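Handout for the Romis visit, Stestville site. Read this before the February session and bring it with you. It replaces last year's sheet, which took the company's slides too much at their word.

## Why we go

You have spent four weeks on grasp planning from papers. Papers report a success rate and move on. A demonstration gives you a success rate too, usually spoken aloud by someone standing next to the robot, and you should be equally hard on both.

The Romis open day runs in the same order each time: a talk, coffee, then the two-arm cell. Skip the coffee if you have to. The ten minutes while people are milling around are the best time to look at the table.

## What you will be told

- The system "handles unstructured environments."
- It was trained on 2,547 recorded episodes.
- It is "robust to placement."

Take the middle one first. An episode count tells you how long people worked. It doesn't tell you how varied the work was. When our group asked last year, we learned that 333 of the episodes used a tray and that the rest were split among a few small parts. Nobody could give us the split. The slide also had a target of 4,000 on it, with no word on what would be different about the new ones.

As for "unstructured," compare the word with the work surface.

## The cell 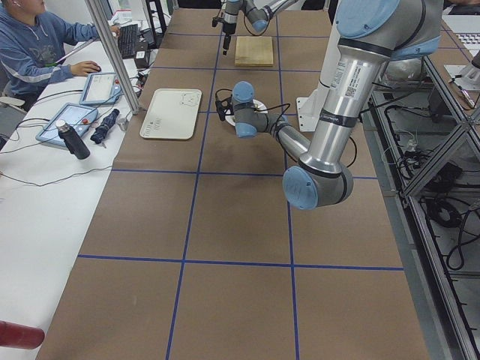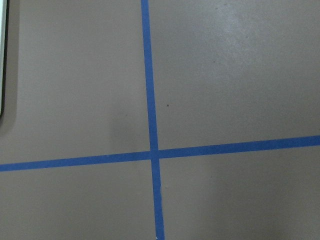

The blue tape is in both views, from beside the table and from the wrist camera.

## Things to think about before you agree with anybody

**1. The grid.** Tape on a work table may be there for the people, as a guide to where objects go between runs. Fine. But a learned policy sees whatever its cameras see, and a saturated blue line on a dull brown surface is an easy thing to latch onto. Has the system ever been run with the tape pulled up? We asked. The answer was that it "should be fine," so write that down as a no until you hear otherwise.

**2. The objects.** A white disc, a tan wooden block, an off-white tray. These are few, plain, and well apart from each other. Jacobs, the lab exercise you did in week 3, had more clutter than this and your scripts failed on it about half the time. Keep that in mind when the applause starts.

**3. The wrist view.** Look at how little it contains: tape, bare surface, a sliver of something pale at the left. With a view like that, how does the arm know which square it is over? Possibly from joint positions, possibly from another camera. Ask which inputs the policy gets and whether they've tried dropping one.

**4. Light.** There's a whitish sheen on part of the surface in the close view and it gets darker toward the lower right. Ask what happens with the blinds open.

**5. The person at the desk.** Two teach pendants and an operator at a computer, at a desk beside the table. That is normal and sensible. It does mean you should ask who resets the objects, who decides a run has failed, and whether a stopped run goes in the denominator.

## Irirero

The second stop, after lunch, is the Irirero palletizing line. Older, duller, no learning in it at all. They publish their downtime log on the wall by the door — read it. I'd like you to compare what each site is willing to show you.

## To hand in

One page. Pick a single claim you heard at Romis, quote it as exactly as you can, and describe the cheapest test that could show it to be wrong. Vague praise gets no credit, and neither does vague suspicion.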